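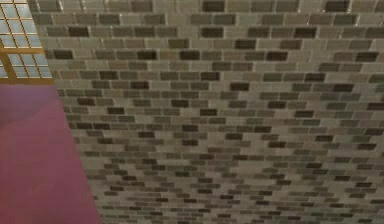
Does a restitution order mean that the victim of an employee theft will be paid soon?
In most of the files we read, the first payment came late, and in many it did not come at all before the case was closed by the court.

4. Payment of restitution after the order

4.1 Material

We read 228 closed case files from two trial courts, Kovora and Kondach. In all of them a former employee was convicted of theft from the workplace and was ordered to pay money back. We left out the cases in which an insurance company had already paid the full loss before sentencing. The files were taken from the Trandeck case system, but the payment records in Kondach are still kept on paper cards, and these had to be copied by hand. Natsumi Maruyama and Kiyoshi Iwasaki coded every file separately. When they did not agree on the date of the first payment, the date on the bank slip was used, and not the date written by the clerk.

4.2 Time to first payment

We call a payment "early" if it was received within 90 days of the order. This limit follows the practice of the Kovora court, where the clerk sends the first reminder on that day. Kondach has no such rule – a reminder is sent only when the victim asks for it, and the small shop owners in our files did not often ask. It is possible that some of them did not know they could.

The wording of the order also seems to matter. Some orders name a monthly sum and a day of the month. Others say only that the amount is to be paid "as able". In the second group the probation officer had to agree on a plan with the defendant later, and this plan was not always put in the file.

Figure 1. Hallway with dark red carpet, computer rendering. 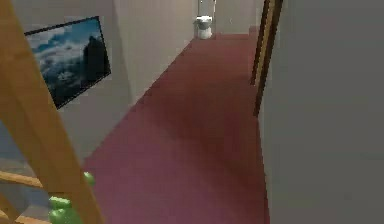
Where the plan was missing, we could not say if the defendant was behind with the payments or was following a plan that we did not see. We coded these files as "unclear" and kept them apart from the unpaid ones. Earlier work by Naidoo puts both kinds together, so our results should be compared with that study with care.

A further difficulty is the partial payment. A defendant who pays a very small sum in the first month is counted as early by our rule, even if nothing more follows. We considered a minimum sum, but the orders differ too much in size for one sum to be fair to all of them. The question of how much of the total was finally paid is treated in Section 5.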